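Notes on the Partanen Agreement and the Question of Agency Staff

May 25, 2018

Members of the branch have asked for a written account of the negotiations at Partanen, and in particular of the clause on agency workers. I set out my own understanding of the matter on this page. It is a personal record and does not replace the bulletin that the branch will issue once the ballot has closed.

The existing agreement at Partanen covers 1,369 employees. It has been renewed with minor changes on every occasion since I joined the branch, and its provisions on pay, rest breaks and notice of shift changes are generally well regarded. It says very little about workers who are supplied by outside agencies. When the text was first drafted there were few of them, and they rarely stayed beyond the summer.

That has changed. According to the figures the company gave us at the opening meeting, 121 people now work at Partanen under contracts held by two agencies, Drelix and Unlow. Many of them have been in the same post for more than a year. They work the same shifts as permanent staff and report to the same supervisors, but they have no right to be represented by the shop stewards, and their notice period is six days.
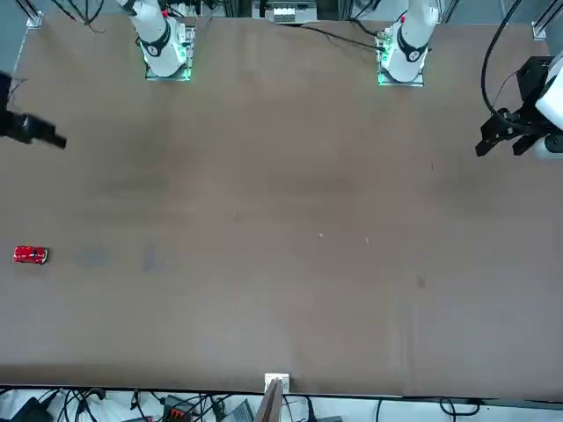 The branch entered the talks with a mandate adopted at the general meeting. It instructed the negotiating team, led by Leena Eskola, to seek equal hourly rates from the first day of an assignment, access to the grievance procedure, and an offer of permanent employment after 29 weeks of continuous service. Tiina Kokkonen and I attended as the two members elected by the day shift.

On hourly rates, agreement was reached at the second meeting. The company accepted that the agencies would be required to pay the rates in the existing scale, including the evening supplement. The wording was checked by Zoi Politis of the regional office, who asked for one amendment concerning the weeks in which a public holiday falls. The amendment was accepted.

On the grievance procedure, the company's first position was that any complaint from an agency worker must be addressed to the agency alone. We could not accept this. A worker whose complaint concerns a supervisor at Partanen gains very little from writing to an office in another city. The text now before members allows a steward to accompany an agency worker at any meeting held on the premises. It doesn't extend to hearings held by the agency itself, and I regret that.

The offer of permanent employment remains the most difficult point. The company proposed a review after a full year, with no obligation to make an offer at the end of it. Illia Demchenko, who negotiated a comparable clause at Purik, advised us that a review without an obligation had produced very few permanent posts there. The compromise reached late in the final session is that the 29-week limit will apply to all assignments beginning in August or later. Those already in post will be considered in order of length of service — a process for which the company has given no closing date.

Several members have told me that they consider this last provision too weak to support. I understand that view and have argued for something stronger myself. I will nonetheless vote in favor, chiefly on account of the pay clause, which takes effect as soon as the agreement is signed.

Teresa Torres has asked me to remind members that ballot papers are sent to the home address held by the branch. Anyone who has moved in the past year should confirm their details with her before the papers go out. Agency workers who have joined the union are entitled to vote on the same terms as all other members, and copies of the full text can be requested from any steward.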